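Despina Olteanu cooks lunch for 40 people out of a kitchen she describes as "a hallway with a stove in it." She has done it for 12 years. We talked on the phone at 6 in the morning, her pick, while she peeled onions. You can hear it on the tape.

The place is called Flelby. No sign, one menu, soup plus whatever else. People ask her for the soup recipes all the time and last March she finally put them in a book.

"I didn't want to write a book," she says. "I wanted to stop writing on the backs of receipts. Ailbhe said it's the same thing."

Ailbhe is Ailbhe Hennessy, her editor. More on her in a minute.

First, the soups. Sour ones mostly, what she grew up on. Lovage, dill, a lot of lemon where her grandmother would of used fermented bran. She gave up on the bran. Tried it three winters running and the landlord complained about the smell.

"He was right. It smelled like a wet barn. I love that smell but I don't pay for the whole building."

She cooks by ear, which sounds like a line but she means it. Onions go quiet when the water is out of them, and that's when the carrots go in. She held the phone over the pot so I could hear the change. I couldn't hear it. She was pretty disappointed in me.

On stock she's stricter than I expected. Cold water, bones, no salt, lid off. Skim for the first twenty minutes and then leave it alone.

"People poke. They get nervous and they stir it. Then it's cloudy and they write me a letter."

Do they really write letters?

"Emails. Caoimhe reads them to me." Caoimhe Dolan runs the counter and, since the book, the inbox. 594 messages the first month. Most of them about beans. 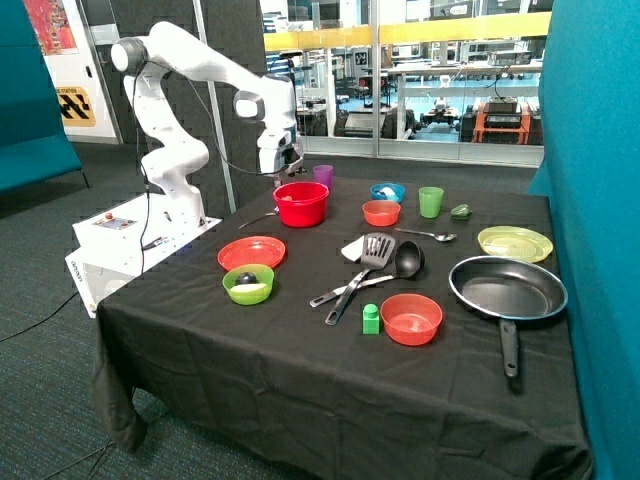
Can you make the bean soup with canned beans?

"With canned you get a fine soup in half an hour. Rinse them, put them in at the end, use less salt. With dry you get the broth from the beans and that's a different soup. I eat both. On a bad day I eat the can one standing up."

Back to the book. Hennessy cut it hard. The first draft had eleven versions of the same meatball soup, one per aunt. It has two now. They fought over it - a real fight, by the sound of it, a couple weeks of not talking.

"She kept the rice one and the one with the egg. I wanted the one with the celery root. She said it's in the second book. What second book? I said there's no second book."

There is a second book. She's halfway into it. Pickles, breads, the things that go next to the bowl. The celery root soup is in it too, chapter one, no explanation.

I ask about money because everybody asks about money. She doesn't mind. The first printing was 1,566 copies, an odd number she says came down to how much paper the printer had left. Gone by summer. The lunch line got longer and then got shorter again, and she was glad when it did.

"I have one stove. Four burners, one of them is a liar."

Would she move somewhere bigger? Long pause, more onions.

"Sinéad asks me this every year." Sinéad Tully is the landlord's daughter and has the shop downstairs. "She wants to give me the back room. I say maybe. Then it's winter and I'm busy and its maybe again."

What does she eat when she's not working? Toast. Sour cherries out of the jar. Her neighbor's roast chicken, if the neighbor is in the mood.

And for someone who's never made a sour soup, where do they start? Page one of the book is the potato and she stands by it. Potatoes, onion, a bay leaf, dill. Lemon goes in off the heat, a bit at a time, and you taste between.

"When your jaw moves a little, stop," she says. "Okay, I have to go. The onions are quiet."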